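Clarkia seed for the Goltby creek bank — sowing rate and timing
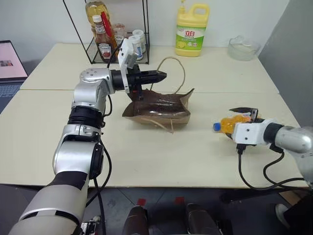 Replies

siltloam
Planning a native reseed on the Goltby bank for the checkerspot project. The plot is 3742 square feet, west-facing, 60 percent bare after the blackberry removal. The plan is Clarkia, broadcast in November, no irrigation. Is 100 seeds per square foot too heavy?

bankswallow_2
Too heavy. We used 70 on a similar slope and had crowding by April. Plants were thin-stemmed and set seed poorly. Rake first, then broadcast, then press with a roller.

dry_transect
Disagree on the rate. 70 is fine on flat ground. On a slope you lose seed to runoff and to juncos, so 100 at sowing can leave you with a normal stand. What is the grade?

siltloam
Steep at the top, nearly level by the water. Soil is decomposed granite over clay.

bankswallow_2
Then split it — 100 on the upper part, 60 below. I still would not go higher anywhere. Checkerspots need the larval host plant more than they need nectar, and dense Clarkia will shade out young plantain.

dry_transect
Agree about the plantain. I don't agree about the roller on clay, it seals the surface. Foot pressure is enough.

siltloam
Will split the rate and leave a control strip unsown. Counts go up here after germination.

Last updated: Monday, 4:15 pm

Related threads
Sekiguchi plot: second-year plantain survival
Atex seed spreader, gate settings for fine seed
Blackberry resprouts after cutting
Junco exclusion netting, yes or no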